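Abreu Homewares to bring its storage basket range to Doscombe

Tuesday, November 30, 2021

Household storage firm Abreu Homewares is to open a shop in Doscombe, its second after Trorport. The shop will sell the company's full range of plastic baskets, trays and drawer dividers, and will take back old baskets of any make for recycling.

The Doscombe shop takes over the former shoe repairer's on the corner of the market square. It will be open six days a week, with late opening on Thursdays until Christmas. The first 72 customers to spend more than £10 will be given a small basket free of charge.

At the centre of the range is the Trandard basket, which Abreu has sold in Trorport for 3 years. It was first made for kitchen cupboards, but customers also use it for bathroom bottles, children's socks, seed packets and post. The company has now brought out a light blue version alongside the white and grey.

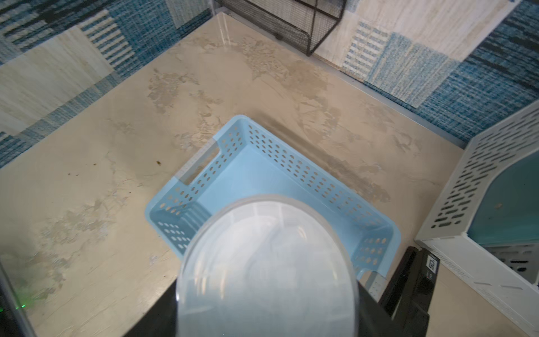

A light blue basket with perforated sides and a cut-out handle.

The handle is cut into the short end, so the basket can be pulled forward from the back of a shelf. The rows of small holes let air through, and the bottom is solid so that crumbs and small items stay inside.

"People come in wanting to sort out one cupboard," said Judite Serrano, who runs the Trorport shop and will look after both branches. "They usually know what they want to put away but they haven't measured the shelf. We would ask everyone to do that before they visit. Depth is the one that catches people out – a basket that sticks out by a finger's width means the door won't shut."

Staff at Doscombe will offer a free shelf planning service. Customers can bring in their measurements, or a rough drawing, and go through the choices at the counter. There is no need to book and no need to buy anything.

The recycling point will be just inside the front door. Baskets and trays should be empty and wiped clean, and any fabric liners or metal clips should be taken off first. Cracked items are welcome. The Trorport shop has collected 1000 old baskets and trays in this way.

Abreu is also hiring 2 part-time sales assistants for the new shop. No shop experience is needed, though some lifting is involved. Application forms are available from the counter in Trorport.

Notes to editors

Abreu Homewares sells plastic storage for kitchens, bathrooms and utility rooms. Samples can be lent to local press on request – please ask for Judite Serrano at the Trorport shop.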